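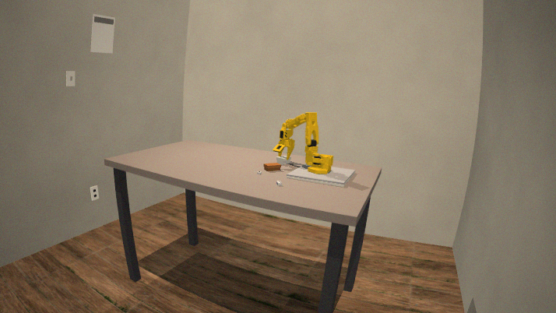

Moving the library – where we've got to

09/11/2022

Quick one as I'm typing this between van loads. The reading room at Kavville closes at the end of November and everything goes over to the Brimach building. Thanks to all who came to the meeting, 39 of you, more than we had chairs for. Sorry about the tea.

Main points. The children's books are packed. Local history is not, and won't be till Elmarie Visser has been through the map drawers, so please don't start on those however tempting. Large print stays out until the last day. Several of you asked and yes, you can still borrow as normal, just bring things back to the new place.

We have 54 boxes taped and labelled so far. Need almost 100. If you've got sturdy ones at home (wine boxes are best, banana boxes have that hole in the bottom) leave them in the porch, flattened if you can. 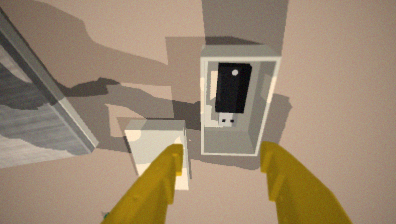
Labels – please, please write on the side and the top. Shelf letter first, then box number. Last week we had two boxes marked "misc" and one marked "misc misc" and Hagos Demissie spent a whole evening finding out it was cookery. He has asked me to mention it. Thick black pen, there's a pot of them by the returns desk.

The heating at Brimach is on now, a bit of a rattle but on. Shelving from Shezi came on Thusday's van that wasn't meant to have it, so we're ahead there. Still waiting on the brackets for the tall bay. Carpet question has been settled – no carpet in the entrance, carpet in the childrens corner, the rest to be looked at in spring when we know what's left.

Parking: six spaces behind the building, shared with the dentist. Don't block the green gate. 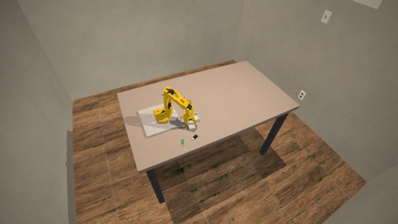
Still wanted

Two people with strong backs for the periodicals. A trolley, any kind, ours has lost a wheel. Somebody who can put up a noticeboard straight. Old sheets or blankets for wrapping the framed prints. Lifts for the Jurnell Road readers who can't manage the hill, Elmarie has the list so ring her and not me.

The reading group carries on as usual, same book, upstairs at Brimach. Bring a cushion as the good chairs won't be over yet. Anyone with overdue books from before the summer, no fines, we'd just like them back before we count the shelves.

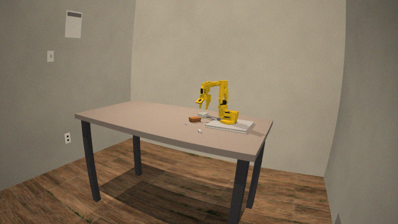
Yellow robot arm on its table, plank floor underneath.

More when I have it. Keys to Hagos please.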